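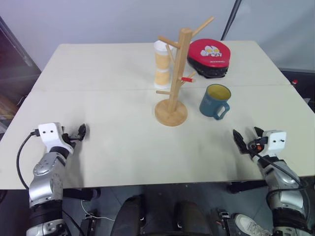
# 난움(Nanum) 원목 머그 트리

컵걸이를 굳이 돈 주고 사야 하나 싶은 분들이 많을 겁니다. 이 글을 쓰는 저도 그랬고, 솔직히 지금도 반쯤은 그렇습니다. 제조사 소개문에는 "주방의 풍경을 바꾼다"고 적혀 있는데, 기둥 하나에 걸이 몇 개 꽂은 물건이 풍경까지 바꾸지는 않습니다.

밝은색 나무 기둥을 둥근 받침에 세운 구조입니다. 걸이는 높이와 방향이 제각각이라 머그끼리 덜 부딪친다는 게 난움 쪽 설명입니다. 손잡이가 고리 모양인 머그라면 걸어 볼 만하고, 종이컵은 어차피 옆에 쌓아 두게 됩니다.

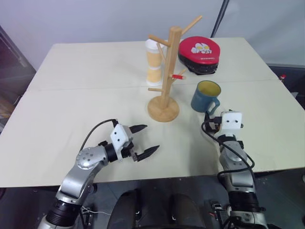
## 사기 전에 따져 볼 것

- 품번: 1254
- 무게: 600 g
- 보증: 6개월 (걸이 빠짐은 제외라는데, 제일 먼저 빠질 곳이 거기 아닌가요?)
- 도장: "무독성 마감"이라고만 되어 있고 성분표는 없음

무게가 저 정도면 한쪽에만 무거운 머그를 걸었을 때가 걱정입니다. 아래쪽 걸이부터 양쪽으로 나눠 거세요.

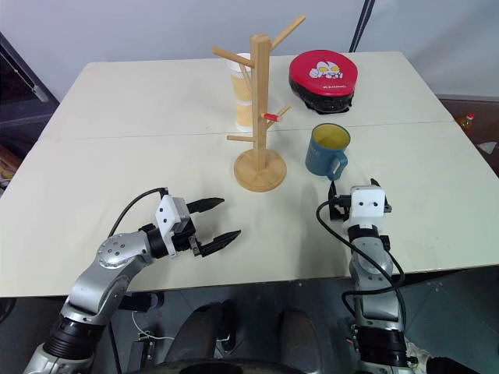 머그가 한두 개뿐인 집이라면 그냥 상판에 내려놓고 쓰는 편이 낫습니다. 받침이 차지하는 자리도 생각해야 하고요. 같은 값이면 만사노(Manzano)의 벽걸이형도 비교해 보시길 권합니다. 다만 그쪽은 벽에 구멍을 뚫어야 합니다.

반품은 수령 후 6일 안에, 받침과 기둥을 분리해서 보내 주세요.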